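I have made walnut bread most Sundays for six years and I still get it wrong in July. My kitchen faces west, it gets hot by noon, and a dough that takes three hours in March is ready in half that time. If you turn your back on it you end up with a wide, flat loaf that tastes a little like beer.

So 7th July was another attempt at fixing that. I used the recipe Marin Jurić gave me when we both worked at the Dotlow bakery, cut down to one large loaf. The amounts are 553 grams of bread flour, a good pinch more than a teaspoon of salt, half a teaspoon of instant yeast, a spoonful of honey and enough cool water to make a dough that sticks to your hand but lets go of the bowl. Two big handfuls of walnuts go in at the end.

Marin's original was written for a bakery mixer and made eight loaves. I have done the math on it several times and the yeast never comes out right, which I put down to his handwriting. Half a teaspoon works. A full teaspoon is too much in any season.
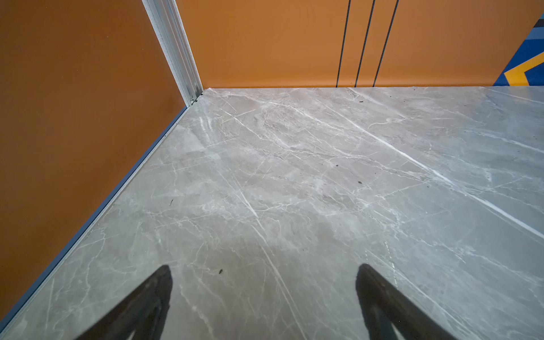
The water should be cool in summer. I used to warm it out of habit, as my mother did, and then wonder why everything moved so fast. Now I fill a jug the night before and leave it in the fridge, then take it out while I weigh the flour. The dough feels stiff and slow for the first ten minutes and you will want to add more water. Wait. It loosens up as it warms.

I knead by hand for eight minutes, rest the dough for ten, then knead for another two. Rok Atanasov says I should stop kneading completely and do folds every half hour, and he does make better bread than I do. I tried his way twice in spring. The inside was more open, which is nice, but butter fell through the holes and my son complained. For sandwiches I want it tighter.

The walnuts need toasting. Put them in a dry pan over medium heat and keep moving them until they smell strong, then tip them out onto a plate right away. If you leave them in the pan they keep cooking and go bitter. Let them cool all the way before they go near the dough. I skipped that once and the loaf rose on one side only.

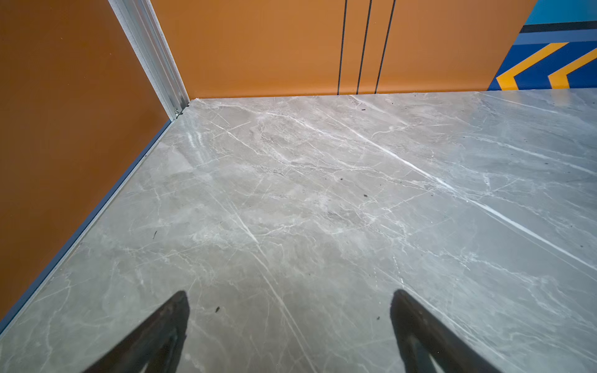
Gray marble-look floor and orange walls

For the first rise I now put the bowl in the coolest part of the house, the hallway by the back door. It took two hours and ten minutes this time. I don't go by doubling, because I can never tell in a round bowl. I press a floured finger in, and if the dent fills back slowly and not all the way, it is ready.

Shaping is where I lose patience. Flatten the dough, scatter the nuts, fold it in thirds, turn it, fold it again, and roll it up tight. Nuts that poke through the skin will burn, so push them back in or pick them off and eat them. The loaf then goes seam side down in a Plenditz pan I bought secondhand. It is an odd length, longer than a normal loaf pan, and I have not found another one like it. If yours is shorter, hold back a piece of dough for a roll.

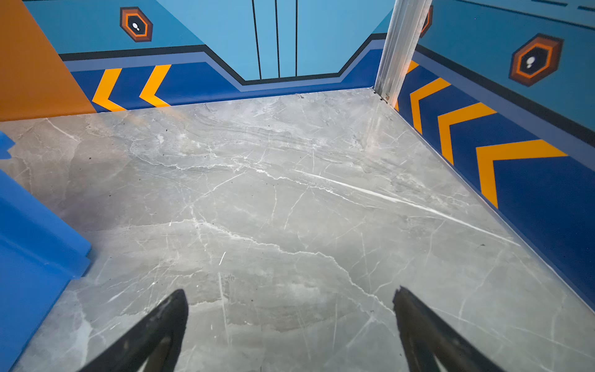

Gray floor with thin white veins and low walls on the sides

The second rise is the one that goes wrong in the heat. I had been giving it an hour because the recipe says an hour. On Sunday I checked at thirty minutes and it was already close to the rim, so I turned the oven on then and baked it at forty-five. That was the fix, as far as I can tell. Next time I will turn the oven on at twenty.

Bake at 425 for fifteen minutes, then at 375 for another twenty-five. My loaf weighed 932 grams before baking and 848 after, on the kitchen scale. Hrvoje Nikolovski taught me to weigh before and after. He likes to see a bit more weight come off than that, and it could have had five more minutes. The bottom was paler than I like – I put it back on the bare rack for a few minutes and it darkened. 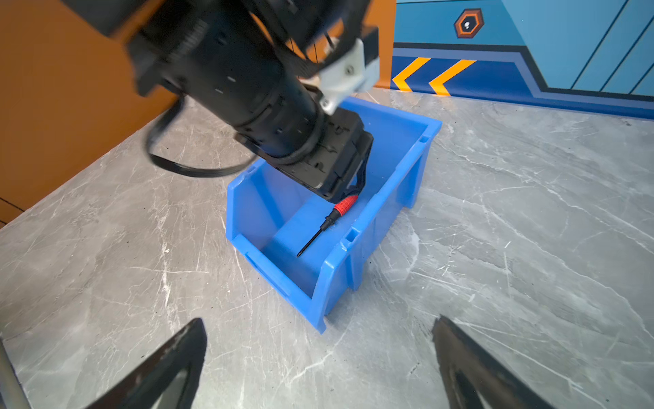
The screwdriver with the red handle, inside the blue bin

Then leave it alone. Walnut bread cut hot is gummy and the nuts drag through the slice. I waited two hours, and it was good with salted butter and better the next morning, toasted, with some of the plum jam from last year.

A few people asked about rye after my last bread post. You can swap a fifth of the bread flour for rye and add a spoonful more water. It rises less and keeps longer. I would not go past a fifth in this pan.

I have half a bag of walnuts left and may try them with dried figs next weekend, if it cools off.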